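Search this site Search

Come set trays with us – helpers wanted for the Damard table-setting study

Hi! I'm Nesma Ezzat, and I'm looking for 20 people who can spare a morning or an afternoon to lay out dishes, put them back, and tell me what bugged them while they did it. It's paid, it's friendly, and if you've ever argued with somebody at home over which side the knife goes on, you are exactly who I want to hear from.

The short version: we're putting together a simple tray guide for home meal helpers, the folks who bring breakfast or lunch to someone who eats in bed or in an armchair. My sister Siham wrote the first draft after years of doing it herself, and it's good, but it's one person's habits. We want yours too! Every helper works with the same kind of everyday stuff – a tray, a plate, a cup, something to eat with, a napkin – and sets it up the way that feels right.

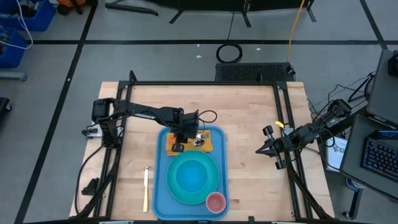 Do I need any restaurant or catering experience? Most of our helpers so far have none at all, and we like a good mix, so please apply even if the last tray you carried was in a school cafeteria.

What you'd be doing

You'll get a short card with a meal on it (soup and bread, say, or eggs and juice) and you'll set a tray for it. Then you'll get a second card and change the tray over without starting from scratch. After that we sit down with coffee and you tell me what you moved first, what you wanted to put down somewhere and couldn't, and whether the cup ended up where you'd reach for it. A visit takes 2 hours including the coffee, and you can sign up for as many as 3 visits if you're enjoying yourself.

There's also a putting-away part, which I have a soft spot for. Stacking and folding say so much about how a person runs a kitchen! Karim Ouazzani is writing that section of the guide, and he would love to hear from people with tiny cupboards.

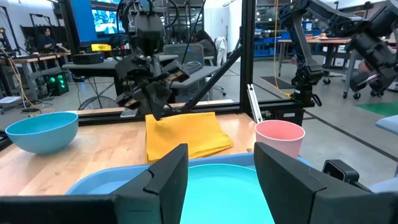
Color is something I could talk about all day, and it's a real part of the study. Siham's draft says dishes should stand out from whatever they're sitting on, because a lot of the people being served don't see as well as they used to. So I'd like your opinion on pairings. Is a turquoise basin inside a light blue tub easy enough to pick out, or would you want a bigger jump? Does a mustard-yellow towel look cheerful on pale wood or does it take over? I go back and forth, and Moataz Abdel Rahman, who does our layouts, thinks I should stop asking and start writing answers down. Fair enough – please come help me do that.

Who we're looking for

Anyone over 18 who is comfortable standing at a table for a while (chairs are no problem, just ask). Left-handed people, please, please apply, we're short on you. The same goes for anyone who uses only one hand for most things, and anyone who has looked after a parent or a grandparent at mealtimes. You should be OK reading a short card in English and chatting about what you did. Everything on the table is for setting out, so you won't be cooking. 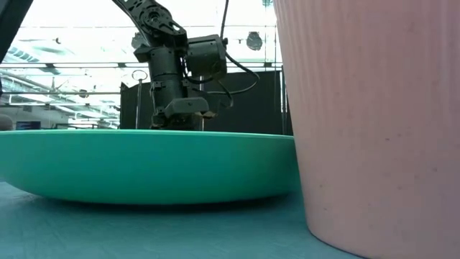 Pay and practical stuff

You get 200 dollars for the full set of visits, paid at the end of the last one. If you only come once or twice we pay for the visits you made. Bus fare is covered too, so hang on to your ticket. Orgate is looking after sign-ups and payments, and your name stays out of the guide unless you'd like to be thanked in it.

We're on the Rolberg side of the Harahap building, one flight up, and there's an elevator. Wear sleeves you can push up. If you have a favorite cup or napkin at home and want to bring it along to make a point, go ahead! I do this constantly.

How to apply

Send a few lines to Brahim Benjelloun at the Orgate desk, or leave a note for him at the front counter. Tell us which hand you favor, whether mornings or afternoons suit you better, and the last meal you laid out for another person. Please get it to us by 19/05/2022. We'll write back to everyone, and if this round fills up we'll ask whether you want to be on the list for October.

Nesma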